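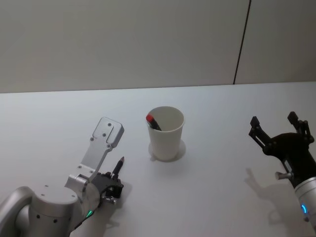

A white worktop set against a light gray wall.

Care of Light-Colored Work Surfaces
Resident Guidance, Jalden Housing Services
Updated 2021-06-18

White and pale countertops, desks and utility tables are installed in most Jalden apartments. They show marks sooner than darker surfaces do, and residents frequently ask how they should be cleaned. The following guidance applies to kitchen counters, laundry room tables and the shared workrooms at Lavell Court and Sarkska House.

Daily cleaning

Wipe the surface once a day with a soft cloth, warm water and a small amount of dish soap. Rinse the cloth and wipe again, as soap left behind dries to a dull film that attracts dust. Finish with a dry towel. Residents in buildings with hard water should pay particular attention to drying near the faucet, where white mineral rings form first.

Paper towels are acceptable for spills. They should not be used for dry dusting on glossy surfaces, where they leave fine scratches over time.

Stains

Coffee, tea, tomato sauce and turmeric should be wiped up promptly. If a stain remains, mix baking soda and water to a soft paste, spread it over the mark and leave it for 7 minutes. Lift the paste with a damp cloth without scrubbing. The treatment may be repeated the following day.

Ballpoint ink and permanent marker can usually be removed with rubbing alcohol on a cotton ball. Test a hidden spot first and keep the room ventilated. Alcohol must be kept away from stove burners and pilot lights.

Rust rings from cans and shaving cream containers respond to lemon juice on laminate. Do not use lemon juice or vinegar on marble, limestone or any other natural stone, which acid will etch permanently. Residents who are unsure what material they have may call the maintenance desk at extension 398 before treating a mark.

Products to avoid

Scouring powder, steel wool and the rough side of a kitchen sponge are not suitable for any Jalden countertop. Chlorine bleach turns some white finishes yellow and must never be combined with ammonia or vinegar. Furniture polish should be kept off food preparation areas.

Heat and cutting

Place hot pans on a trivet. Slow cookers and toaster ovens should stand on a heat-resistant mat when used for long periods, and should be moved from time to time so that the same area is not warmed every day. Use a cutting board for all knife work, including the trimming of paper, fabric and craft materials in the shared workrooms.

The joint at the wall

Where a worktop meets the wall, crumbs and moisture collect along the joint. Clean this line weekly with an old toothbrush and soapy water, then dry it. If the caulk has pulled away or turned black, do not cover it with a new bead. Report it, and staff will remove the old material and reseal the joint. Heavy objects should be kept off the area for 24 hours after resealing.

Walls behind counters may be washed with the same soap solution. Work from the bottom upward to prevent streaks, and go lightly over seams between wall panels, where water can get behind the finish.

Supplies

A basic cleaning kit is available at the front office of each building for a deposit of $57. It contains four cloths, a soft brush, a plastic scraper and a trivet. The deposit is refunded in full when the kit is returned. Replacement cloths are sold separately in the Abou Jaoude Building lobby.

Damage and repairs

Chips, burns and lifted edges should be reported in writing within one week. Small chips are filled at no charge. Burns are assessed individually, and the resident's share of the cost will not exceed $100 for any single countertop. Residents should not attempt repairs with household glue, which makes later work more difficult.

Questions regarding this guidance may be addressed to Cengiz Dönmez, Maintenance Supervisor, at the Lavell Court office. Printed copies are available on request.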